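Tips for trying out grippers on laundry at home

I've been swapping grippers on the little arm in our laundry room since December, and I keep getting asked which one to buy for folding. So I'm putting my notes in one place. Most of it is housekeeping more than robotics, to be fair!

Start with the table, before you even open the box. A slick top is miserable because the whole garment slides along with the fingers. I laid an old flannelette sheet over mine and clamped it at the corners (bulldog clips from the stationery drawer are fine), and both grippers got better the same afternoon. Pull it drum tight. Any wrinkle in the sheet and the fingers will happily fold that as well.

The two I've been comparing are the Drovell parallel jaw and the Gonora soft-finger set. The Drovell is the plain one, flat pads, opens wide, closes hard. It came to $1,170 with the mounting plate, and I winced. The Gonora has rubbery fingers that curl, and it was cheaper, but you'll be wiping lint off those fingers every few loads with a damp cloth. Do it before the lint builds up. Dish soap leaves a film, so plain water only.

Tea towels and pillowcases: either one. Really, don't agonize. T-shirts: the Gonora, as long as you come in low and let the fingers drag a centimetre or so before closing. Jeans: the Drovell, no contest, the soft fingers just give up on a waistband.

Use the same 8 items every time you change something. I started out grabbing whatever was in the basket and my notes were useless, because a good day for a gripper was mostly a good day for socks. Mine live in their own tote now and the family is under strict orders not to wear them. Run each one 3 times, and drop it from the same height so you get a proper heap and not a neat little pile you've arranged without meaning to.

On cameras - if you can mount one at the wrist, do. I had mine up on a shelf at first and the arm kept getting between the lens and the laundry. The trade-off is that up close, a dark garment fills the view and everything goes one colour, so you learn to look for the bits that are different.

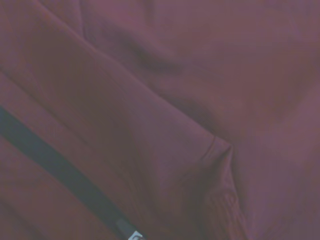 With a burgundy zip-up like this one I go looking for the ribbed cuff first. It has a texture the rest of the sleeve doesn't, and it's thick enough to pinch. The black zipper tape is handy for working out which way the front runs, but keep your pads off the pull. Metal on a rubber finger is how I got my first nick.

Safta Onu wrote in from Nillville to say she'd go for the sleeve a hand's width above the cuff, as her soft fingers kept popping off the ribbing once the weight of the body came on, and she zips everything right up beforehand so the two fronts travel together. I've tried the zipping and I'm sold. Still a cuff person with the Drovell, though!

Lighting next. Turn off the overhead and bounce a lamp off the wall, and folds in dark knits show up much better.

Last one for now: slow the lift down. I set mine to 4 seconds from table to full height and the drops got a lot fewer. The Villanueva controller hides that setting under "motion limits", second page, and you have to save it twice.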